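Two arms, two trays, tape roll keeps giving me trouble
Shared Workshop Builds > Arms and Grippers

nevzat_k
Posts: 101

Update on the two-arm sorting build at the Didbridge workshop. Red tray on the left, blue tray on the right, one arm working each side. The small electrical parts are mostly sorted out in software. The tape roll is where I lose time, and I'd like opinions on the grasp before I write any more code around it.

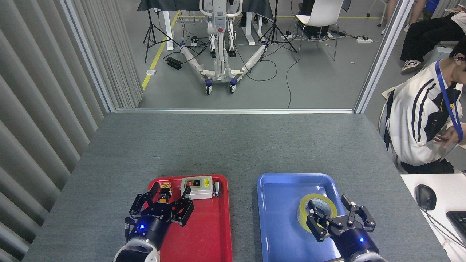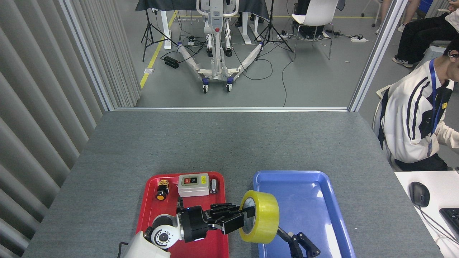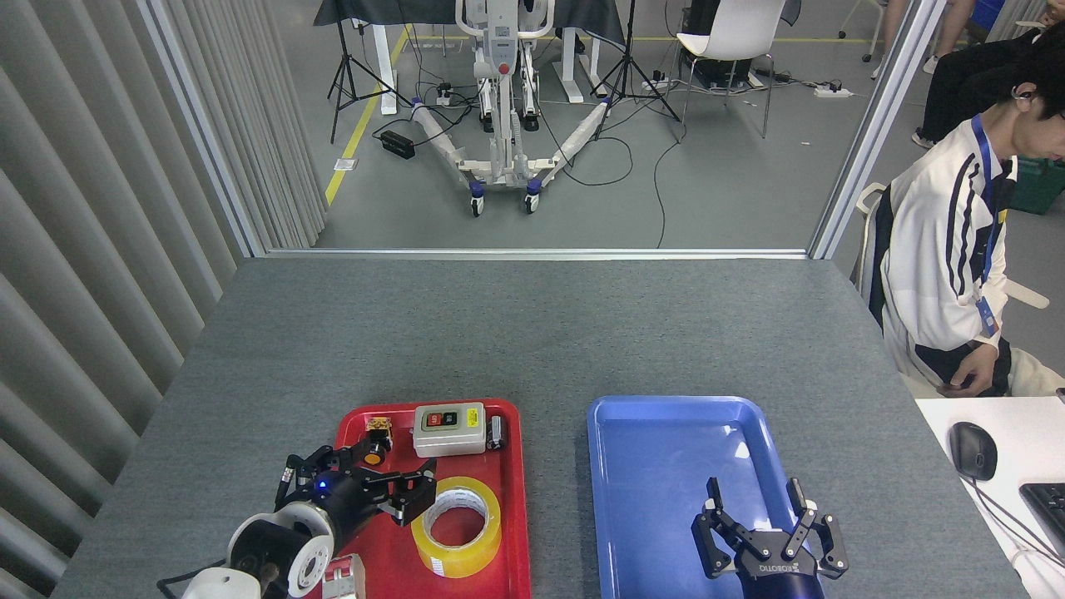 Tape in the blue tray (first), held through the core (second), clear roll in the red tray (third).

Right now I go for the center hole with one finger inside and close on the wall of the roll. Gripper is set to 2 mm short of full contact, then it creeps in. Wrist camera is off for these runs.

jucelia_n
Posts: 600

I would skip the hole. Pinch the roll across the outside while it's lying flat. You don't need to find the center that way, and if you're off a little the fingers push the roll into line anyway.

nevzat_k

Tried that in December. A full roll is too wide for how far my fingers open once I leave margin for the tray wall. It worked on nearly used rolls and that was it.

aveloso

Disagree with Jucélia on this one. Core grasp is right for tape. The cardboard is stiff, and you can turn the roll upright over the other tray and set it down on its edge or flat, whichever you want. What I'd change is the approach. Come in from straight above and don't start tilting until you have cleared the rim.

jucelia_n

Stiff when it's new. Ours at Pestthorpe were crushed oval after a few weeks of this. If you're going to run it 1000 times, get a plastic core or print one.

nevzat_k

Fair. I have filament, I can print one tonight.

t_ozturkmen

What are you doing about the blue tray? In your third picture there's a bright reflection on the bottom of it. I had the same thing with a glossy tray and my depth readings were full of holes. A sheet of matte shelf liner fixed it.

nevzat_k

I get holes too, toward the back right. I've been masking that corner. Liner is a better idea.

aveloso

Or sand it. 10 minutes with a scuff pad.

t_ozturkmen

Sanding left mine streaky and the streaks showed up as edges. Liner is cheaper than a second tray.

elifnaz

Is the switch box heavy enough to stay put when the fingers come down next to it? Mine slides, and then the next pick is off.

nevzat_k

It slides a bit on the plastic. I take a new picture before every pick, so it costs me a couple of seconds and no missed grabs so far. The small cylinder is worse, it rolls.

elifnaz

OK, I'll do the same. I was planning all the picks from one picture at the start.

jucelia_n

Don't do that with anything round.

nevzat_k

Plan for now: printed core, liner in both trays, straight down approach. I'll post the grasp settings when I've got them written up.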